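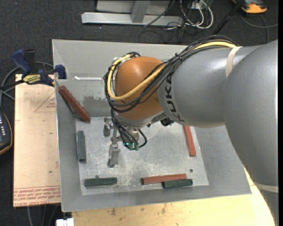

Parallelgreifer an einem KUKA-Roboterarm über einer Blechwanne.

Rakine nimmt Rohölleitung nach Leckage schrittweise wieder in Betrieb

Der Pipelinebetreiber Rakine hat den Abschnitt zwischen der Sammelstation Turkia und dem Tanklager Rotich nach einer Leckage wieder unter Druck gesetzt. Die Leitung wird vorerst mit verminderter Durchflussmenge gefahren. Das teilte das Unternehmen im Juni 2020 mit.

Der Austritt war nach Angaben des Betreibers durch eine Abweichung in der Mengenbilanz zwischen Ein- und Ausspeisepunkt aufgefallen. Die Leitwarte in Rotich stoppte daraufhin die Förderpumpen und schloss die beiden nächstgelegenen Streckenschieber. Ein Trupp lokalisierte die Schadstelle bei Kilometer 37, wo die Leitung ein saisonal trockenes Flussbett quert. Ausgetreten sind laut Rakine 246 Barrel Rohöl. Der größte Teil sei innerhalb der Trasse verblieben und mit Saugfahrzeugen aufgenommen worden.

Als Ursache nennt das Unternehmen Außenkorrosion unter einer abgelösten Umhüllung. "Die Wanddicke lag an der Schadstelle deutlich unter dem zulässigen Mindestwert. Der betroffene Rohrschuss wurde herausgetrennt und durch ein neues Segment ersetzt", sagte Betriebsleiter Wycliffe Mohamedi. Die Rundnähte seien per Ultraschall und Durchstrahlung geprüft worden, beide Verfahren ohne Befund. Die anschließende Wasserdruckprobe habe der Abschnitt bestanden.

Die Querung war zuletzt im März Gegenstand einer Trassenbegehung. Dabei wurde das kathodische Schutzpotenzial gemessen, eine Freilegung der Leitung fand nicht statt. Ein Molchlauf mit Wanddickenmessung war für das laufende Jahr geplant, aber noch nicht ausgeführt. Rakine will ihn nun vorziehen und den gesamten Strang bis Rotich erfassen. Bis zur Auswertung der Daten bleibt der Betriebsdruck begrenzt.

Die Bodensanierung hat der Dienstleister Relilen übernommen. Nach Angaben von Projektleiterin Jeptoo Owino werden 4000 Kubikmeter Erdreich ausgehoben und auf einer abgedichteten Fläche nahe der Station Turkia zwischengelagert. Die Behandlung erfolgt biologisch in Mieten. Flussabwärts der Schadstelle wurden vier Messstellen für das Grundwasser eingerichtet - die ersten Proben lagen laut Owino unterhalb der Bestimmungsgrenze für Kohlenwasserstoffe. Die Beprobung soll bis zum Abschluss der Sanierung fortgesetzt werden.

Vertreter der Anlieger verlangen Einsicht in die Messprotokolle. Njoroge Kariuki, Sprecher der Viehhalter entlang der Trasse, kritisierte, dass eine Tränke unterhalb der Querung erst am Tag nach der Abschaltung gesperrt worden sei. Rakine bestätigte den Zeitpunkt der Sperrung und verwies auf den Alarmplan, der derzeit überarbeitet werde. Für die Dauer der Arbeiten wird Wasser mit Tankwagen geliefert. Über Entschädigungen wird noch verhandelt.

Auf die Lieferverpflichtungen hat der Stillstand nach Darstellung des Unternehmens keine Auswirkungen gehabt. Die Abnehmer seien aus den Lagerbeständen in Rotich versorgt worden. Zu den Kosten der Reparatur und der Sanierung machte Rakine keine Angaben. Der Untersuchungsbericht soll nach Abschluss des Molchlaufs an die Aufsichtsbehörde gehen.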